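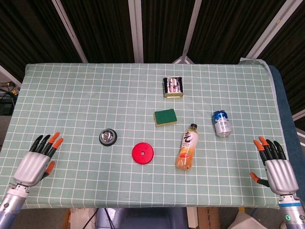
The right hand stopped letting go

September – by Kulsoom Hashmi

We lost most of Friday to a fault on the right hand. It would close on an object, lift it, carry it across and then keep hold. The open command went out, the log said it had been accepted, and the fingers stayed shut for anything up to 6 seconds. The left hand was fine all day.

I blamed the sponge first. It squashes, so the Perron controller sometimes thinks it has more travel left than it does. Then the same thing happened with the drink can, which came back with a dent in it, and with the steel cup.

The log had 2,521 grasps since the last clean restart. The late releases began after almost 1,100 of them and got slower from there. I swapped the wrist cable and nothing changed. Restarting the Kadex driver cleared it straight away, so I think old commands are piling up in a queue. I've sent the log to Tundness.

Until they reply we restart every morning, and the stop button stays in someone's hand – I had put mine down to write a note when the can went, and I shouldn't have. No fingers near the thumb while it is powered, either.

We use cookies to remember your settings. Accept / Manage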